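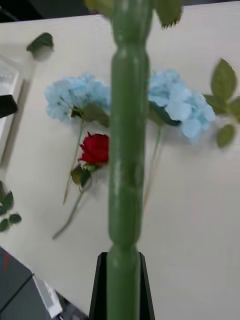
Juvance Two-Arm Bench

Home > Benches and Cells > Two-Arm > Juvance

Availability: to order
Ships from: Cluvholm
Demo bench: yes, by appointment (see the bottom of the page)

I've had the Juvance on this site for a while now with one skinny paragraph under it, and people kept writing to ask what it's like to stand next to. Fair enough! So in February I went up to the Cluvholm open day, stayed till they started switching the lights off, and came home with enough notes to redo the whole page. If you read the old version, forget it, this one's better.

What they had it doing

Flowers. Artificial ones, roses and pale blue hydrangeas with loose sprigs of leaves, all lying on a white table. The job was to pick up a stem, hold it upright, and lay it down again somewhere else. Sounds like nothing, right? I thought so too until I spent the afternoon with it. A plastic stem is long and thin with a heavy head on one end, so if you grab it in the wrong spot the whole thing wants to swing. And the leaves get in the way of everything.

I asked why flowers and got a nice straight answer from the person at the bench: they're light, they're awkward, they don't wilt, and visitors come over to look. I certainly did. I walked right past a pallet-stacking cell to get there.

The arms

You get 2 of them, mounted facing into the same table so both can get at the middle. That shared middle is really the reason to buy this bench over a pair of single ones (which I also sell, and which cost less, so do ask yourself whether you need it). Each arm has its own gripper and its own small camera up on the wrist.

The base plates bolt down and you're meant to leave them alone after that. Cluvholm will set the spacing for you before it ships if you send them your table size. Please do send it. I had one customer who skipped that step and we spent a whole morning on the phone with a tape measure.

The grippers

Black, two-fingered, and narrower toward the tips than I expected from the drawings. A stem goes down between the fingers and gets held there, and I liked how much of the table you can still see past them. With the fatter fingers I used to sell, you'd be working half blind around anything small.

Spare fingers come in packs of 4. Get a pack with your first order, it saves on shipping and you will drop one behind something.

The wrist cameras

I'm a little bit in love with these. Having the view from the wrist up on a screen next to the view from the side changes how you watch the thing. From the side you think the gripper is lined up nicely, then you look at the wrist view and see it's pointing at a leaf! The brackets let you change the angle with one hex key. I tried it myself and got it right on the second go.

Cables

Okay, cables. There are a fair few of them, they're black, and they hang in loops around the wrists. I asked if there was a tidier option and there's a sleeve kit, sold separately, but the Cluvholm folks told me they leave the loops long on the demo bench so the wrist can turn all the way without tugging. If you fit the sleeves, leave yourself some slack. I'll put the kit up here as soon as I have stock.

Working in the middle

This was the part I'd driven up for. Two arms coming in over one patch of table, grippers almost nose to nose above a rose, and me standing there holding my breath like it was a tightrope act. The Ulance controller handles both arms together, and you can give it a keep-apart distance in the settings so neither one moves in closer than you're happy with. They let me play with that setting on the screen. Bigger number, calmer visitors, slower work. I'd start high and bring it down over your first week.
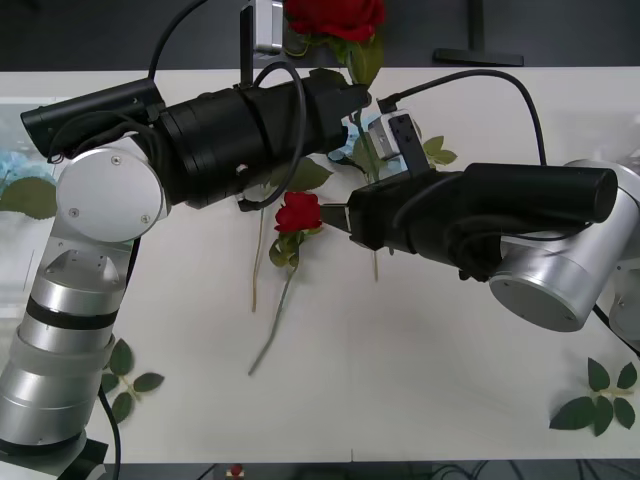 Jhair Escobar wrote in after reading the first draft of this page to say the keep-apart distance is the first thing he'd show a new operator, before they learn to pick anything up at all. He also thinks I undersold the controller, and that anyone coming over from a single-arm bench should plan on a couple of days of feeling clumsy before it clicks. I've left that in because I think he's right on both counts. Thanks, Jhair!

What I didn't love

The quick start guide is thin. It gets you bolted down and powered up, and then it sort of waves goodbye. Cluvholm has a longer one and I now print it and put it in the box with every bench I sell.

Also, think about your table. Theirs was white and plain, and shadows show up on it very clearly, which was great for me as a spectator. A shiny top will give the wrist cameras glare. Matte, please, any pale color you like.

And the monitor isn't included. People assume it is. It isn't!

In the box

Two arms with base plates
Two grippers, fingers fitted
Two wrist cameras with brackets
Ulance controller and power lead
Cable set
Bolt kit and hex keys
Quick start guide, plus the long one from me

The numbers people ask for

Reach per arm: 74 cm
Shipping weight, complete: 26 kg
Fingers per spare pack: 4

Seeing one for yourself

Cluvholm keeps the demo bench set up at their Arango showroom, and they're happy to have visitors outside of open days if you book. Mornings are quieter. Bring whatever it is you want handled, a bag of the real parts if you can, since that will tell you more than my flowers ever could. Flat shoes, too, the parking is a bit of a hike.

Tell them you came from this page and they'll copy me on the quote, and then you can bug me with your questions before you sign anything. Email is best. I answer most evenings, after supper.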